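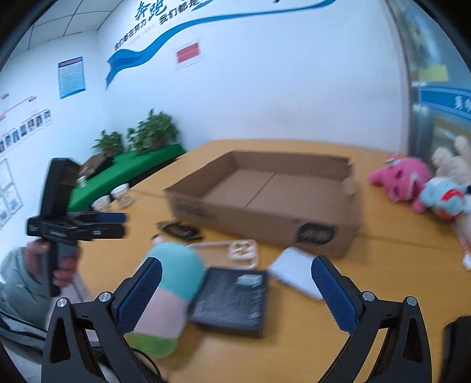
Why not just buy one, was the first remark we got when we pinned our plan to the workshop door, and it came back in one form or another until the week we handed in. You could get a decent pair for less than you've spent on bolts, Barrientos wrote under the plan in green marker. This was correct, and we have left it out of the budget section.

Project Report: A Pair of Hand-Held Grippers for Recording Pick-and-Place Tasks
Shared workshop build, Visska group

What we set out to do

The course asked for a device that "helps a robot or a person handle objects." We picked both, which should have been a warning. The plan was to put together two matching grippers that a person holds and squeezes, one in each hand, and to use them for tidying small things into a box. A camera rides on the gripper and records what the jaws see. Later, somebody with a faster computer than ours can try to teach an arm to do the same thing. We promised the hardware and a set of recordings. We did not promise the arm, and we would like that noted when the grading happens.

The jaws

Each jaw is a black angular linkage with triangular cutouts. The cutouts save weight. They also save printing time, and that was the argument that won. The links turn on round silver pivot bolts, and almost everything we learned in this project we learned from those bolts. Tighten them fully and the jaws stay wherever you last left them, like a stubborn gate. Leave them a little slack and the tips wander sideways when they close, so the gripper picks things up at an angle and seems pleased with itself.

Our first set of links cracked at the pivot holes. We had drawn the holes exactly the size of the bolt, on the theory that a 3D printer does what it is told. The second set had more room and thicker walls around the holes, and we added thread lock to keep the bolts at the setting we wanted. None of the second set has cracked so far. We have stopped squeezing them hard to find out.

The pads

Bare plastic tips are fine for picking up other plastic tips. For anything else they needed covering. We tried foam tape, which peeled, and the finger of a rubber glove, which looked medical and slid off in one piece. The blue textured pads we ended up with are glued to the inner faces of the jaws, and they grip cardboard, plastic and plush well enough. The texture matters more than we thought it would. A smooth pad of the same stuff let go of a bottle in front of our adviser.

Software

The recording program is called Miltau. It starts, it stops, and it saves a file, in that order on good days. We wrote it in a hurry and it shows mainly in the error messages, one of which just says "no." Miltau puts a time on each image so the left and right recordings can be lined up later. In the first version it used two different clocks to do this. Every object appeared to be picked up by the right hand slightly before the left hand had decided to help.

The test table

We set up on a light wooden table with a large open cardboard box in the middle and assorted things to go in it. Plush toys were the main cargo. We chose them on the grounds that they are soft and forgiving, and they are, to the person dropping them. For the gripper they are awkward. A plush toy gives way under the jaws, so it is hard to tell by feel when you have it, and beginners keep squeezing until it pops out the far side. The capsule-shaped one in mint green and pink was the worst offender, being a cylinder with opinions. The low walls of the box were a mercy to everyone's wrists.

Flat boxes had the opposite problem. They don't squash at all, and if they lie flush on the table there is nothing to get a jaw under. The trick that worked was to tip one edge up with the left gripper and catch it with the right. This is the only time in the project that having two of them was clearly a good idea.

Results

We recorded 151 attempts at moving an object into the box. Of these, 29 had to be thrown out. Most of those were Miltau's fault, and the remainder were ours for waving the gripper so fast that the object was a smear. Each attempt was capped at 60 seconds, a limit we set in November after one teammate spent most of an afternoon on a single flat box and would not be helped.

We can't report how useful the recordings are for training anything. The Lomulex arm we hoped to borrow was out for repair the whole term.

What we would change

The handle is too thick for small hands and slippery for all hands. The camera mount needs a second screw, as one screw is a hinge. The cable should leave from the back, where it would stop getting picked up along with the cargo. We would also write down bolt settings on paper, in place of the wall of the workshop, which has now been painted.

Barrientos has asked to borrow the pair for the next open evening. We said yes, on condition that the green marker stays home. The spare links are in the second drawer, under the glove fingers.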